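How to Wash and Look After Woven Placemats

Posted Dec 10, 2024 in Kitchen and Table

I have been putting this one off for months, mostly because every time I sat down to write it somebody spilt something and I had to go and deal with that instead. But a few of you have written in since the tablecloth page went up in July, all asking more or less the same thing: what do you do with woven placemats? They won't wipe down like the shiny cork-backed sort, they go a funny shape in the machine, and crumbs get into them and stay there. So let's go through it properly, with a cup of tea to hand if you have one.

First of all, find out what yours are made of

Turn the mat over and look for a label, or dig out the packaging if you are the kind of person who keeps it (I am, there's a whole drawer). Most woven mats are either cotton, a plasticky yarn such as vinyl or polyester, or some sort of grass or paper. My everyday set is from Minja and is cotton all the way through, and I also have a smarter vinyl set called Brokitholm that only comes out when there are people round. They need quite different handling, and if you mix them up you will be sorry. I once soaked a paper mat overnight and lifted it out in the morning in handfuls.

If there is no label at all, put one drop of water on a back corner. Cotton drinks it up, vinyl lets it sit in a bead, and paper or grass goes dark and a bit soft. If it goes soft, skip straight to the dry cleaning part below and keep it well away from the sink.

The everyday clean

Take the mats outside and give them a good shake, then lay them face down on an old towel and pat the backs with your hand. You would not believe what comes out of a mat that looks perfectly clean! After that, turn them over and brush them with a soft nail brush or an old toothbrush, always going along the ribs of the weave. Going across just packs the crumbs in tighter, and on a loose weave it can pull up a thread.
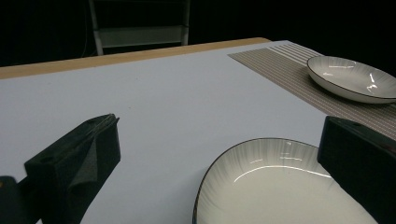

A striped woven placemat in taupe-grey. Brush in the same direction as the stripes.

For vinyl and polyester, follow up with a cloth wrung out in warm water and one small squirt of washing-up liquid, then a second cloth with plain water. Do the second cloth even if you're in a hurry. Soap left in the weave goes sticky and by the end of the week you'll have more fluff in there than you started with.

Washing cotton mats

Cotton ones can go in the machine at 30 degrees, on a gentle cycle, and I like to put them in a pillowcase with the end tied in a loose knot. Keep the spin at 800 or lower. A fast spin is what gives you those wavy edges, and once they are in they are a nuisance to get out. Don't wash more than 2 mats to a pillowcase or they come out with creases down the middle.

As soon as the cycle finishes, get them out and pull each one gently square, first by the corners and then along the long sides. Dry them flat on a rack or on a towel. I used to peg mine on the line and they all grew an inch at one end – perfectly usable, but they never sat straight again.

If you do want to iron them, wait until they are nearly dry, put a tea towel on top and press down and lift. Don't push the iron along.

Stains

Tomato and curry: scrape off what you can, dab with cold water, then rub in a little washing-up liquid and leave it for 30 minutes before washing as usual.

Candle wax: let it go hard, crack off the lumps, then lay kitchen paper over the spot and use a warm iron. Cotton only, please. Vinyl will melt.

Red wine: blot, blot, blot, then cold water, then blot again. I have tried the salt trick and I'm not convinced by it. The stain remover from Udeo did better on my cotton mats, although you should try it on the back first, particularly with darker colours.

Grass and paper mats

Shake, brush, and use the vacuum on its lowest setting with a bit of old tights over the nozzle. For a sticky patch, a barely damp cloth and then straight on to a towel to dry with something heavy on top.

Putting them away

Store them flat if you possibly can. Mine live in a shallow Stidska tray on top of the dresser, with the best ones at the bottom. If you are short of flat space, roll them around a cardboard tube with the right side facing outwards, and tie them with ribbon, never an elastic band, as it leaves a dent. And do make sure they are bone dry before they go in. Give cotton an extra day if the weather is damp.

Next time I'll be doing napkins, including the starch question, which several of you feel very strongly about.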